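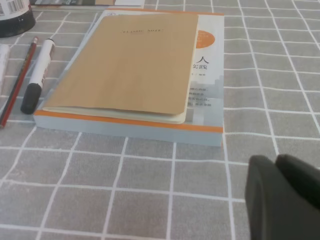 About Julteo

Julteo runs guided visits to the old town of Clorkolness, the hill fort at Skulluvau and the Guzmán house. We also look after the visitor desk at the Guzmán house on behalf of its owners, and we train the guides who work at all three sites.

We are a private company. The monuments do not belong to us, and we do not decide on repairs, closures or building works. What we do is open the doors at the agreed times, take people round and tell them what is known about the place.

How we began

Julteo was set up by Itziar Llorente and Demetrio Prieto, who had both been guiding in Clorkolness on their own account. At that time a visitor had to ask for the key to the upper gate at one house, the key to the chapel at another, and pay for the fort at a kiosk which was often shut. Itziar and Demetrio agreed with the owners to hold the keys in one place and sell one ticket. The first office was the front room of Demetrio's house in the lower street. We moved to the Guzmán house when the ground floor was re-roofed and have been there ever since.

The name Julteo comes from the field below the town wall where the tours used to meet. The field is now the car park, but older people in the town still use the name for it.

The sites

Clorkolness old town. The walls follow the edge of the rock on the north and west sides. On the south side they were taken down to make way for the market road and only the base of one tower can be seen, next to the fountain. The upper gate is the oldest part still standing. It has a pointed arch on the outside and a round one on the inside, and the two were built at different times. Our town visit starts at this gate, follows the wall walk as far as the second tower, comes down by the cistern and ends at the chapel. The wall walk is narrow, and groups are limited to 27 people.

Skulluvau. The fort stands at 654 m above sea level, on a ridge to the east of the town. There was a settlement here long before there was a fort, and house floors and a stretch of ditch have been found on the slope facing the river. What visitors see today is mainly later: an outer enclosure, a square keep without its upper floor, and a water tank cut into the rock. There is no road to the top. The path leaves from the old threshing floor and is stony in its last part.
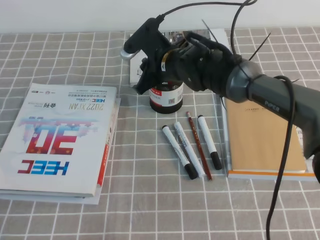 The Guzmán house. This is a town house built round a courtyard, with a stone staircase on the east side and an open gallery above it. The coat of arms over the street door was recut and does not match the one in the courtyard, which is older. Three rooms on the first floor are open to visitors, along with the kitchen and the stable. The carved ceiling in the long room was covered by plaster for many years and was uncovered during repairs. The second floor is private and is not part of the visit.

What we tell people

Every guide works from the same notes. Remedios Carretero wrote the first version and she still keeps them up to date. She worked in archives before joining us, and she reads the parish books and the land disputes so that the rest of us don't have to. When something is written down in a source, the notes say which source. When something is only a local story, the notes say that as well, and guides are asked to make this clear.

A good deal has changed in the notes over the years. We used to say that the cistern was dug during a siege. Remedios could find no record of a siege in that period, and the payments to the masons suggest ordinary work carried on over several summers, so the siege has gone. The tunnel from Skulluvau to the river has gone too. There is a drain, and it stops well short of the river.

We do not dress up in costume or act out scenes. Other companies do this well and the desk can give you their details.

Our people

Itziar Llorente manages the company and deals with the owners, the bookings and the insurance. She guides at the Guzmán house when a group asks for a visit in Basque.

Demetrio Prieto is in charge of the Clorkolness visits. He was born inside the walls and learned stonework before he started guiding, and his visits tend to run over, particularly at the upper gate.

Remedios Carretero is responsible for research and for the guides' notes. She answers written questions about families and property in the town where she can. Please allow some weeks for a reply.

Hamisi Gachanja guides at Skulluvau and walks the path before the first visit of each week to check it. He also leads the visits in English and Swahili. Before coming to us he worked on the coast at a walled town with problems very like ours — salt, damp and too few car parking spaces.

Patricio Aranda runs the visitor desk and the school programme. If you write to us or ring us, it will normally be Patricio who answers.

Seasonal guides join us for the summer. All of them follow the training described below before taking a group alone.

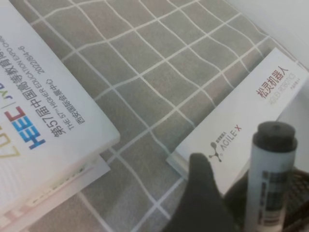
Training

New guides spend their first two weeks following visits and reading the notes. They then lead a part of a visit with one of us present, usually the chapel or the Guzmán kitchen, and take on more of the route as they are ready. Before working alone they are asked to lead a full visit for Demetrio or Hamisi, who will put awkward questions to them. A guide who doesn't know an answer is expected to say so, write the question down and pass it to Remedios.

We also take students of history and tourism on placement. Placements are unpaid when they form part of a course and paid when they do not. Applications for the summer should reach us before Easter.

Schools

School visits run on weekday mornings in term time. The visit to the town can be shortened for younger children, who generally prefer the stable and the cistern to the chapel. For older pupils there is a half-day at Skulluvau which includes measuring the outer enclosure and drawing a plan of it. We ask for one adult with each small group on the path. Teachers may visit beforehand without charge by arrangement with Patricio.

Where the money goes

Part of each ticket is paid to the owner of the site. The share was fixed at 50 per cent when the single ticket was introduced and has not changed. From the rest we pay wages, rent for the desk, cleaning and the upkeep of the path signs. We receive no regular grant. The handrail on the wall walk was paid for jointly with the town, and the owners of the Guzmán house paid for the lighting in the long room.

Visiting

The town and the Guzmán house are open all year except on public holidays. Skulluvau closes in high wind and after heavy rain, and the decision is taken at the desk on the morning of the visit. In August the Skulluvau visit leaves early on account of the heat, and there is no shade on the ridge. Bring water, as the tank at the top is not for drinking.

The ground floor of the Guzmán house is level from the street. The first floor is reached only by the staircase, and neither the wall walk nor the fort can be reached in a wheelchair. A shorter route through the lower streets to the chapel is available on request and takes in the fountain and the base of the south tower.

Dogs are welcome at Skulluvau on a lead. They are not allowed in the Guzmán house or the chapel.

Tickets are sold at the desk in the courtyard. Groups should book ahead. The chapel is still used for services, and on those days the town visit ends at the cistern.

Page last revised February 24, 2025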